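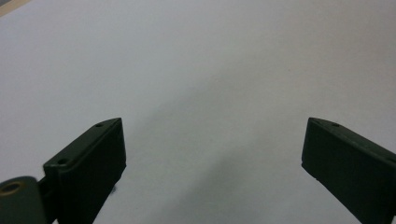 Ebise Hailu maintains that a power strip is a piece of furniture, and should be bought, placed and dusted like one. Most households disagree, and keep theirs behind something heavier.

Home Browse Index Recent changes Random article

Power strip

A power strip (also extension block, outlet strip, multi-socket or, in much of the world, extension lead) is a row of electrical sockets in a long housing, joined by a flexible cord to a plug. It lets several appliances share one wall outlet. The arrangement is intended for lamps, chargers and similar modest loads, and is used for everything else.

The power strip should be distinguished from the surge protector, which looks the same, costs more and contains components meant to absorb voltage spikes. Many owners believe they have the second kind. The label on the underside generally settles the matter, although reading it involves lying on the floor.

Parts

The housing is usually molded plastic, in white, black or a beige that was once white. Inside, strips of metal run lengthwise beneath the sockets and carry current to each of them. A switch is often fitted at one end, within easy reach of a toe. Some switches light up when on. Others carry a printed mark, and leave the user to work out which way is which.

Sockets may be set straight across the housing or turned at an angle. The angled layout makes room for bulky plugs and transformer blocks, which otherwise spread over their neighbors like passengers with large coats. Manufacturers count every socket when advertising a strip. They are under no obligation to say how many can be used at once.

The cord is the part most often bought wrong. A short one stops just before the desk. A long one arrives at the desk with plenty to spare, and the remainder settles into loops that resist all further discipline. Coiling a live cord tightly is discouraged, as it can trap heat when the load is large.

Plugs and pins

Plug shapes vary by country, for reasons that made sense to each country separately. Two-pin plugs are common for small appliances. A third pin normally provides the connection to ground, and on several patterns it is set apart from the other two, which gives the plug a clear right way up. Users nevertheless tend to try the other way first.

Three-pin plugs whose pins form a triangle often have a housing that follows the same shape, broad at one side and narrower at the other. This offers a fair grip and a useful clue to orientation. Rewireable versions can be opened with a screwdriver, and were for many years how children learned about small screws and carpets.

Some strips have universal sockets, with openings generous enough to take pins of different patterns. They are popular with travelers and viewed with less affection by electricians, who point out that a hole made to fit everything may hold nothing very firmly, and that the ground connection is sometimes left out of the bargain.

Placement

A power strip belongs on a hard, dry surface where air can reach it and the switch can be seen. A tabletop suits work in which plugs go in and out all day. On a bench the strip is commonly laid at a slant beside the user's stronger hand, with its cord led away toward the back, where any surplus can form a tangle without getting into the work.
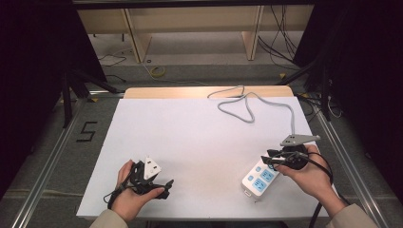
Domestic tidying

The concealment of power strips supports a small branch of the storage trade. The Lillau cable box, a lidded container with a slot at each end, was reviewed in the Tetbridge Household Circular of 8 August 2018 and found to hold a strip, its plugs and its cord, provided the lid was left off. Its catalog number, 2729, remains in use among Tetbridge shopkeepers as shorthand for anything returned the following day.

Caradog Maddocks, in his pamphlet Under the Desk, recommends emptying the strip completely, wiping the housing with a dry cloth, and putting back only those plugs that can be traced to an appliance. He reports that his own desk yielded four plugs connected to nothing at all. The pamphlet runs to 30 pages, a good many of them on labels.

Labels are the least expensive remedy. A loop of masking tape around each cord, close to the plug, will show which belongs to the lamp and which to the router. The Gebru method uses colored tape in place of writing, with a key kept on a separate card. The card is the weak point of the Gebru method.

Safety

The strip should be unplugged before cleaning. It should never be plugged into another strip, a practice known as daisy-chaining and found wherever there are two strips. Heaters, kettles and large kitchen appliances want a wall outlet to themselves. A housing that is cracked, scorched or warm to the touch has finished its working life, and does not improve in the garage.

Cords should stay out from under rugs, where they wear unseen, and out of doorways, where they are noticed immediately.

In culture

The board game Platano includes an "extension" card that lets a player reach any square on the board at the cost of tripping on the way back. Experienced players hold on to it until late in the game, then forget they have it.

See also: Adapter; Cable tie; Drawer, miscellaneous; Wall outlet

Filed under: Household objects | Electrical fittings | Things kept behind sofas

Contact the editors | © The contributors | Back to top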